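Skulitley Door Words

A data set of door and doorway vocabulary from old house surveys, plus the notes I wish I'd had when I started typing it all in.

What you've got

So, hi! You've found my door words. Inside the folder is one big table, door_words.csv, with 1227 rows. Each row is one word or short phrase that someone used for some part of a door, a doorway, or the hardware on it, along with where I found it and what I think it meant to the person who wrote it down. There's a second, smaller table called sources.csv that lists the 81 surveys, inventories and builders' notebooks the words came out of. And there's a text file called grumbles.txt, which you can skip unless you like reading somebody argue with themselves over whether a "lock rail" and a "middle rail" deserve one entry or two.

I started this because I was fixing up an old house on the Dullgate side of town and couldn't talk to anybody about my own doors. I'd go to the salvage yard and say "the bit across the middle" and get a blank look. Then I'd say "the rail" and get asked which one. Then Gönül Sezer, who runs the yard, handed me a photocopied inventory from a big house that had been pulled down and told me to go home and read it. I did. I was hooked by the second page (it had four different spellings of "architrave," and one of them started with an H).

The columns

term: the word exactly as written in the source, odd spelling and all. I haven't fixed anything. If it says "hindge," it's "hindge" here too.

plain: my everyday version, so "hindge" gets "hinge." This is the column you want for searching. It's all lowercase and always singular.

part: one of nine groups. They're frame, stile, rail, panel, glass, hinge, lock, trim, and other. "Other" is where I put door knockers, boot scrapers, draft curtains and a thing called a "cat's mercy" that I'm still thinking about.

meaning: a sentence or two in my own words. If I'm guessing, the sentence starts with "Maybe."

source_id: matches up with sources.csv.

sure: a number from 1 to 3. A 3 means the source explains the word or has a drawing. A 2 means the rest of the page makes it pretty clear. A 1 means I'm squinting.

note: anything that didn't fit. Often blank. Sometimes long, sorry.

How I made it

By hand, mostly in the evenings, with tea. I tried running the scans through text recognition and it made such a soup of the handwriting that I was spending longer cleaning up than typing. The printed surveys went better, so for those I let the software have the first go and then read every line against the page.

Rafsan Sikder did a second pass over the lock and hinge groups. He used to fit locks, and he moved a whole pile of my 1s up to 3s just by knowing what the thing was. He also threw out seven rows that were plainly about gates. I'd like to do a gate list one day, but I'm not mixing them in.

The Scandinavian loan words are thanks to Þórey Fogh and Leif Holst, who went through the Østergaard notebooks with me. Those belonged to a family of joiners and they're a joy: short lines, no fuss, every job priced. The trouble is that the writer switches languages mid-line whenever he runs out of patience. Þórey and Leif didn't always agree on a reading. Where they didn't, both readings are in the note column with their initials, and the sure value is never more than 2.

Things to watch out for

The same word can mean two things. "Light" is the big one. In most of the sources it's a single pane or glazed opening, but in a few it seems to mean the whole glazed top half of a door. I've kept those as separate rows. Please don't merge them just because the term matches!

The same thing can have a pile of words, too. The slim bars that hold panes in place turn up as glazing bars, astragals, sash bars, muntins, and once as "the little ribs." If you filter on the plain column with "glazing bar" you'll get all of them together.

"Mullion" gave me a headache. Some writers use it for the upright piece in the middle of a paneled door, which other people call a muntin, and of course a muntin is also a glazing bar if you're standing on the other side of the ocean. I've gone with whatever the writer seemed to mean and left the fight for grumbles.txt.

Left and right are hopeless. A "left-hand door" depends on which side you're standing on and whether it opens toward you, and hardly any of the sources bother to say. I've kept the words but you shouldn't build anything on them.

The sources lean toward large houses. People made inventories of places with a lot of stuff in them. If you want to know what someone in a two-room cottage called their back door, this list will mostly let you down, apart from the Gritis survey, which went down every lane and wrote up whatever it found. I love the Gritis survey. It has a doorway described only as "mean, and low for the wife."

Accented letters are saved as UTF-8. If Østergaard shows up as garbage in your spreadsheet, import the file through the menu and choose the encoding there. Double-clicking it is what messes things up, at least on my machine.

What people have done with it

Ketill Oddsson printed the glass and panel groups as a fold-out sheet and keeps it in his van. He says customers like pointing at it. A crossword setter wrote to me for permission (you don't need permission, see further down) and then used "rebate" in a way I thought was a bit mean. Somebody else made a matching game for their kids, with the words on one set of cards and little drawings on the other. I'd dearly love to see more drawings! I can't draw a straight line, and with doors that's most of the job.

What I'd be careful about is using it to date a house. A word in an inventory tells you what the clerk called the thing, and clerks hung on to their grandfathers' words. I've seen it tried once already and the answer came out a good long way off.

Changes so far

First version: the big house inventories only. Full of typos, mine as well as theirs.

Second version: added the Gritis survey and the sure column.

Third version, February: added the Østergaard notebooks, took out the gates, and renamed the group "window" to "glass," as people kept expecting windows in it. If you had a script looking for "window," that's why it stopped working. Sorry about that.

Still to do

There's a box of builders' receipts that I've only read halfway down. The trim group needs somebody who knows moldings better than I do, and I mean that as an open invitation. I'd also like to split "other" into something more sensible, maybe with a group for things that hang on the door and another for things that sit in front of it.

And I want sound files. Half of these words I've only ever seen on paper, and I've been corrected twice at the yard on "jamb" (the b is silent, I know that now).

Using it and sending fixes

Use it for whatever you like, including things you sell. A mention of Skulitley Door Words would be nice. If you change the meanings, please say so somewhere, so I don't get letters about definitions I didn't write.

Fixes are very welcome. The easiest thing for me is the row copied out in full with your version underneath, plus a line on how you know. "My dad always said it" counts as how you know, by the way, and I'll put your dad in the note column if he's happy with that. If you're sending a new word, tell me where it was written or who said it, and which part of the door they were pointing at.
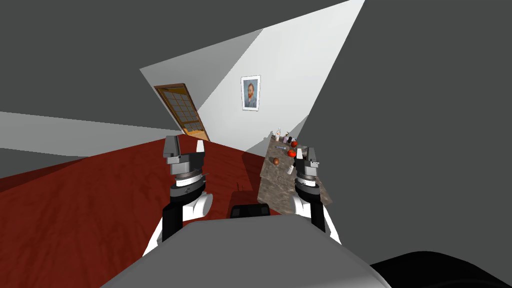 I answer mail in batches, so give me a couple of weeks before you decide I've ignored you. And if you've ever come across "cat's mercy" anywhere at all, please skip the queue and put it in the subject line.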